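Course Handout 4: Work Surfaces, Lamps and Plants
Interior Practice, Part 2
Prepared by Cyprian Kaczorowski

Reading before class: the chapter on surfaces in the Curbridge reader, up to the section on edge joints. Bring a tape measure and a soft pencil. The studio opens at 30 minutes before class for anyone who needs to finish the sanding exercise.

1. Pale wood as a work surface

Maple and similar light woods are common on benches and tables because they reflect light back into the room. The color is rarely even. On a top made from several boards, one board may be nearly white and the next closer to honey, and the difference grows a little as the wood ages in daylight. Knots and streaks are part of the material. Decide before you buy whether the client wants them.

Grain direction matters more than most students expect. Long grain running away from the person seated at the table makes the top look deeper. Grain running side to side makes it look wider. In a narrow room, try both on paper first.

Finish: a satin finish is enough for most work. Under overhead light even a modest sheen can turn part of the top pale and hard to read, so check a sample board under the real lights and from a sitting position. Szymon Kozłowski will go over oil and varnish in the next session, and I leave the details to him.

Scuffs will come. Light marks on a pale top can usually be sanded out by hand. Work with the grain.

2. Color and greenery on a plain top

A pale surface takes small amounts of strong color well. One red object is often enough. The same goes for plants: a small pot near the far edge stays out of the working area and still gives the eye somewhere to rest.
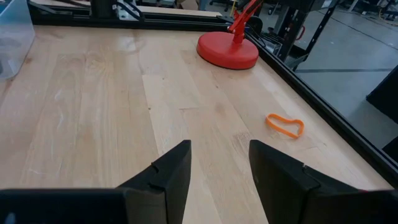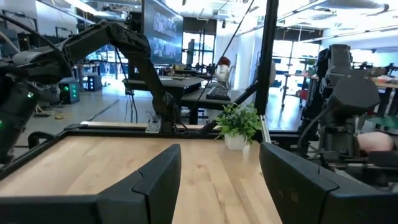 Pale boards, with a red base and arm in the first view and a potted plant at the far edge in the second.

When you place an object with a round base, leave enough room behind it to wipe the top. A heavy disc can stand freely, but a light one needs a clamp or a screw. Anything with a tall arm should be tested at full reach before you mark its position on the plan.

For plants, choose a pot with a flat bottom and a liner. Water marks on pale wood are hard to remove — a saucer costs less than refinishing. Trailing leaves should be trimmed before they reach the work.

3. Edges and frames

A wooden top can sit inside a metal frame or on top of it. If it sits inside, leave a gap for seasonal movement across the grain. Black frames give a clear outline and hide dirt, though they show dust. Posts at the far side are useful for shelves and lights, and they are also where people tend to hang things they should put away.

4. Exercise

Work in pairs. Draw a table top to scale with the board seams and grain direction shown. Place one lamp and one plant, and mark the area that must stay clear for work. Add a short note on the finish.

Label the sheet Kuusk, which is the name of the practice room in our plan set, and leave it in tray 453.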